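Wooden desk organizer — keep it or go back to drawers?
Reading time: 2 min

flatpack_40
I've been putting off the corner of my workbench for a month. The organizer is the kind with finger joints down the side and a sloped floor, and small things end up at the low end. Is it worth keeping?

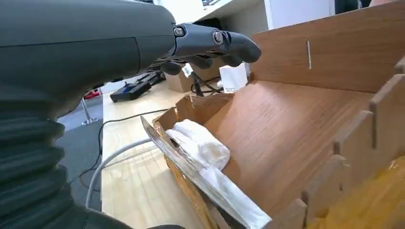 Fashola
Thread starter, workshop board

Mine has a brown cardboard box leaning on the slope with a white cloth bunched up in it. The top of the box is torn and I'd like something better there. Budget is 30 dollars.

jastero
Keep the organizer. Replace the box with a shallow bin and fold the cloth.

hirninov
Disagree. A sloped tray is fine for mail and bad for cloth. I moved my rags to a drawer and it took 10 minutes.

jastero
A drawer means you stop seeing them, and then you buy more. I have roughly 40 rags for that reason.

Fashola
I don't have a spare drawer, so it would be a bin. Would you glue a strip along the low end?

hirninov
Clamp one on first and try it for a week. Glue is hard to undo on finger joints.

Comments

oakandash: Trim the torn edges and the box will do until September.

benchdog: Had the same setup. Went with the drawer.

Contact | © Flallelholm Forums | Back to top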